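Home Bar Forum > Tools and Surfaces > Is my board done for?

dilutionrate
Posted 2021-07-22

I bought a bamboo board in April for citrus and measuring, and it has been on bar duty ever since. It now has a big brown patch across a good part of it. I've wiped it, scolded it and left it propped in a window. My partner says it looks like a map of a country with border problems.

I mostly make sours, so what the board gets is lemon juice, syrup and whatever runs down the outside of the jigger. The setup, minus the bottles: 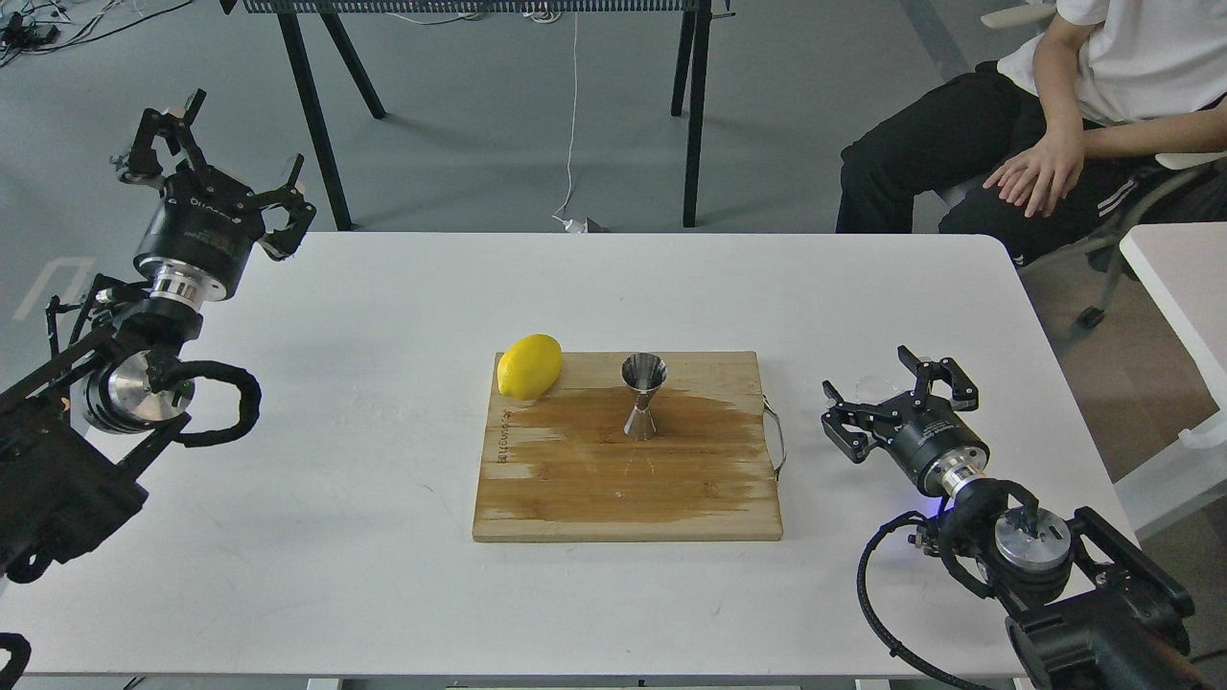

What I want to know is whether to sand it, oil it or move on with my life. I don't mind a board with some history. I do mind one that makes a daiquiri smell like a canoe.

gravelroad_sours
Does it smell now, or are you worrying ahead of schedule? Darker wood is often just wood with water in it. Stand it on edge overnight somewhere with air on both faces and look again in the morning. If the patch has faded, you've diagnosed a puddle.

dilutionrate
No smell yet. I have been known to worry ahead of schedule.

pithandvinegar
Sand it. 120 grit, then 220, wipe it down, let it dry, then mineral oil until it stops drinking. I did a Hernesdale board this way and it came back fine. Slightly thinner, but so would you be.

Also, stop measuring over the wood. Put a bar mat under the jigger. They cost less than the therapy.
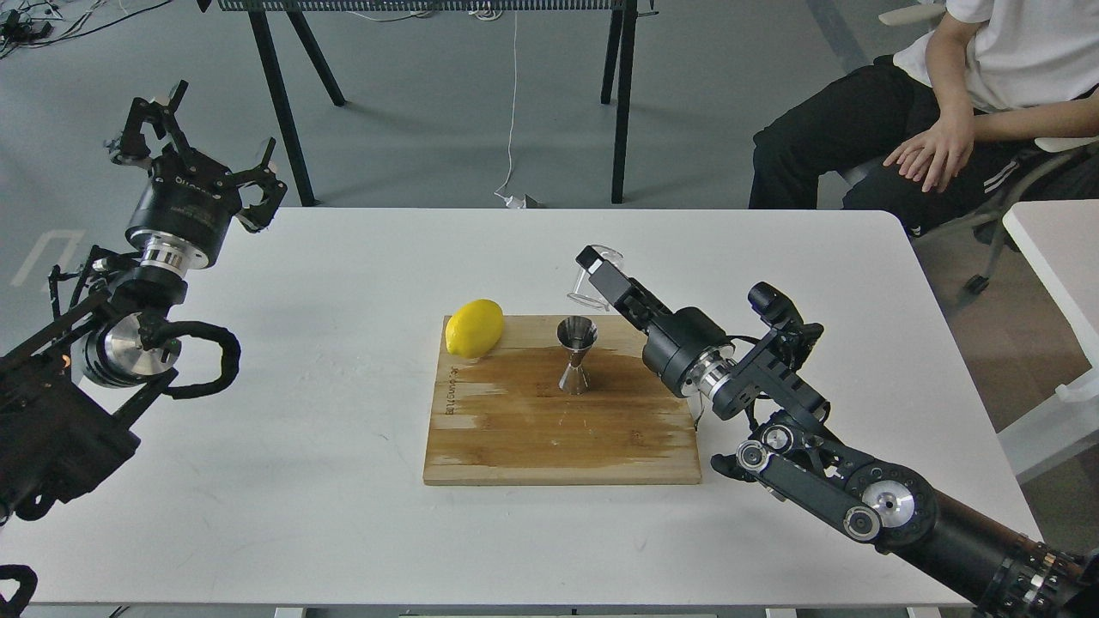

Lemon, jigger and the patch under discussion.

oldtomcatt
Respectfully, don't sand it. Bamboo is strips and glue, and if you go at it with 120 you get fuzz, and then you're sanding the fuzz. I've ruined two this way and I own a proper sander. Salt and half a lemon, scrub along the grain, rinse, dry on edge. You already have the lemon.

pithandvinegar
Salt and lemon is what people do when they want to feel they've cleaned something.

oldtomcatt
And it works on me every time.

nusgate_neil
Can we talk about the jigger? Everybody has walked past it. A double-cone jigger standing on its small end is a tip waiting to happen, and it will go over toward whatever you least want wet. I switched to a Taton with a flatter foot and my counter has been dry ever since.

gravelroad_sours
You've recommended that jigger in 4 threads this month. One of them was about ice.

nusgate_neil
And was I wrong about the ice? 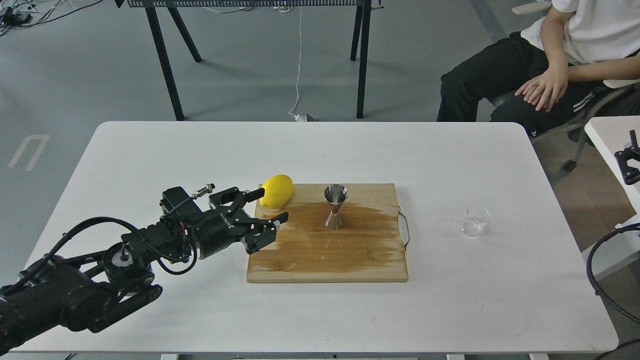

slowmuddle
Placement matters more than the brand of anything. I keep the cutting board for cutting and do the pouring next to it, on something that wipes clean. A white tabletop like the one in this thread is ideal for it, as you see every drop. There's already a small clear cup standing out on the bare table, well away from the wood, and the jigger could go and live beside it. Leave the lemon where it is. Lemons are no trouble until you open them.

As for the stain, I'm with the cat. Scrub first, sand only if it turns rough or starts to smell.

dilutionrate
That is annoyingly sensible. I had the jigger on the board because the board looked like the place where things happen. I may have been arranging for looks.

pithandvinegar
We all were. I have a copper pineapple.

haoandwhy
Lurker, first post in ages. I run the bar side of a small place called Hao and we go through boards faster than we go through limes. Ours get washed, towelled and racked on edge right away, and oiled every Monday. The ones that die are the ones somebody leaves flat with a wet underside. Check the bottom of yours. If it's going dark underneath as well, you've been feeding it from both ends.

On sanding I'd split the difference. Very fine paper, by hand, light pressure, after it has had a couple of days to dry. Nobody needs a power tool for a thing you cut lemons on.

oldtomcatt
I feel seen. 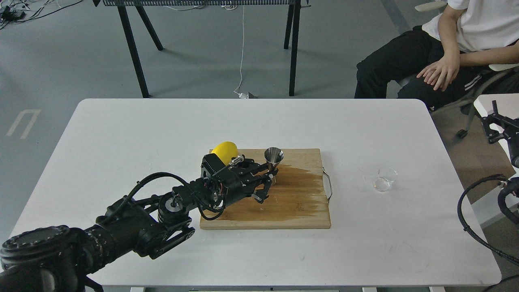
dilutionrate
OK, the plan. On edge tonight. Salt and lemon tomorrow, and if that does nothing, fine paper by hand on the weekend, then oil. Pouring moves to the bare table effective immediately. I'm keeping the jigger, sorry Neil.

The wire handle on the side should make it easy to hang up to dry, so I might put a hook by the window.

gravelroad_sours
Check the handle before you trust it with the full weight. Mine let go at two in the morning and I came downstairs holding a shoe.

nusgate_neil
The Taton doesn't need a hook.

pithandvinegar
Still say sand it. Post again when the salt hasn't worked.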